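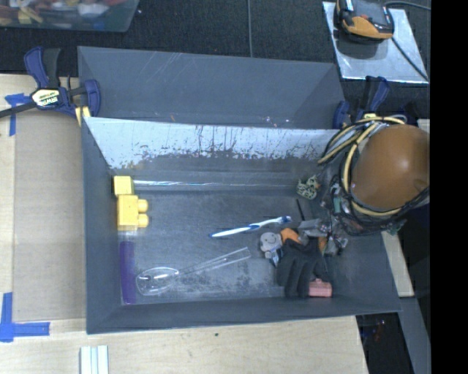

Does anyone really believe secondhand toys need soaking in special steriliser? A seller in Oltville wants 60 for a mixed lot and swears by the stuff. My grey tub is scratched at the back and the yellow blocks in the back corner look fine to me. Sounds like a sales pitch.
Ilaria Vitale

Warm water and washing-up liquid - then air dry. I'd want proof before paying extra.
Diane Beaulieu

Depends what's in the lot. Anything with batteries, just wipe it.
Rautiainen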